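3.2 Supply of the field hospital at Brisness

The second group of sources concerns the small field hospital at Brisness, which served the regiments of the lower river during the last two winters of the war. Its records were first described by Avotiņš, who found the ration lists bound together with the letters of the surgeon's clerk. We use the same lists, but we read them for a different purpose. Avotiņš wanted to know how the sick were fed. We want to know how goods arrived at the hospital, and who carried them.

The ration lists name 37 deliveries. Most of them came by the river boat Canine, which made the trip from the depot when the water was high enough. In the dry months the boat could not pass the sand bar, and the goods were brought over land by hired carriers. The clerk wrote down the weight of each load, but he did not always write what was inside. In such cases he used only the word "bags", and this word makes difficulties for the modern reader. Skyrme has argued that it always means grain. We are not convinced, because lint, dried apples and even candles are mentioned in the letters as coming "in the bag".
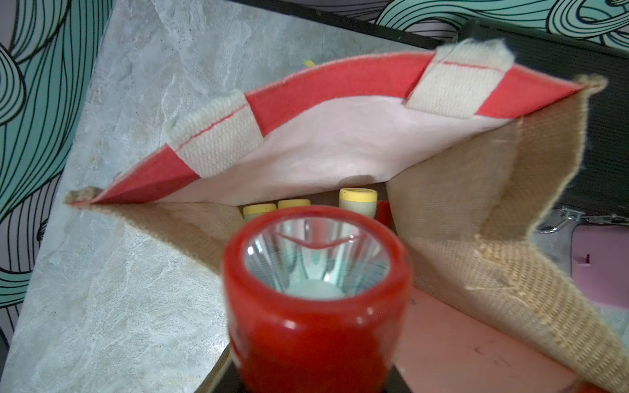
Figure 2. Open jute bag with two woven handles and a red-orange band at the rim. Modern.

The question of material is also open. Jute was imported before the war, but the blockade made it hard to get, and the depot seems to have used old cotton sacks again and again. One letter, written in May, complains that the sacks from the Fustard store were so thin that up to 20 pounds of meal was lost on the road. The clerk asked for double sacks and was refused - the quartermaster answered that there were none to send.

For the overland loads we have a second witness in the Kazlauskienė papers, a private collection with the account book of one carrier. He was paid for each load and not for each mile, so his entries are shorter than those of the clerk. Where the two sources can be compared, they agree on the weight but often differ on the day of arrival. We follow the clerk for the dates, as he wrote his list at the hospital itself, while the carrier seems to have filled in his book later, at home.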